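Skedholm Makers Help > Robots and Automation > Grippers

Gripper opens by itself when the arm reaches full stretch

Posted by plywood_ray, 2019-09-01

I have a tabletop arm in our shared shop, built from a Coutinho kit with a three-finger hand I put together from parts. The wrist camera is wired down the same arm. The hand works fine when the arm is folded up near the base. When I send it out to the far end of the table, the fingers let go of whatever they are holding, and sometimes the camera feed drops for a second too.

The hand runs on 12 volts from a bench supply. I measured at the supply and it stays at 12 the whole time. The cable from the base to the wrist is the thin flat stuff that came with the kit. I have already swapped the motor board once and it made no difference. Is this a software limit I have missed, or something in the wiring?

3 replies

dmk_garage

Had the same thing, it was the board. Try another board.

Ruben Bosman

You already swapped the board, so leave that alone for now.

Measure the voltage at the wrist, with the arm stretched out and the fingers squeezing something. The reading at the supply tells you very little here. On my arm the supply said 12 and the wrist said 10 under load, and my motor board resets a little above that. When it resets, the motors go slack and the fingers open. A camera that drops out at the same moment fits with that.

There are two likely causes and you may have both.

The first is the thin cable. Power for the motors should have its own pair of wires, thicker than the kit ones, and the camera should not share the ground wire with them. I used soft silicone wire from Plastano and it bends well at the elbow.

The second is a connector that pulls when the arm is straight. Turn the power off, move the arm by hand to full stretch, and look at every plug. If one is tight, you need more slack. Mine had a good 30 mm less than it needed at the elbow. I fixed the cable to the upper arm with two ties and left a loop at the joint – do not tie it on both sides of the joint or you are back where you started.

If the wrist reading is steady at full stretch and the fingers still open, then look in the software. Some of the Coutinho sample files have a position limit that turns the hand off past a set distance. Search for the word "reach" in the settings file.

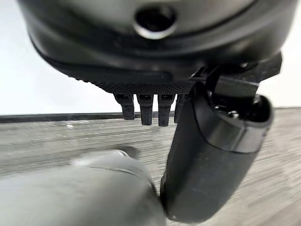
Slack at the hand matters too, and it is easy to leave that for last. A finger that swings on a bracket needs enough cable to move through its whole range, and the spare length has to sit somewhere it cannot get pinched. On a hand like this one, with the black bracket joining the finger to the gray housing, I would keep the loop up behind the housing and well away from those hinged pieces. Open and close the fingers by hand a few times with the power off before you close anything up. Also check from the camera's side that no wire hangs into the view, or you will be doing the job again.

Do the meter test first and post the number.

plywood_ray

Thanks. At the wrist I get 11 with the arm folded and less than 10 with it stretched out, and the reading jumps if I touch the elbow plug. So it looks like the wiring. I have ordered thicker wire and will redo the elbow when it comes.

Janalell

One thing to add to what Ruben wrote. If the plug at the elbow has been pulled on for a while, the metal contacts inside can spread open. New wire on an old plug can give you the same fault again. Replace the plug on both sides while you have it apart, and tug each wire gently after you crimp it. You might also put a fuse at the supply end if there isn't one – thicker wire will carry a lot more current into a short than the kit cable did.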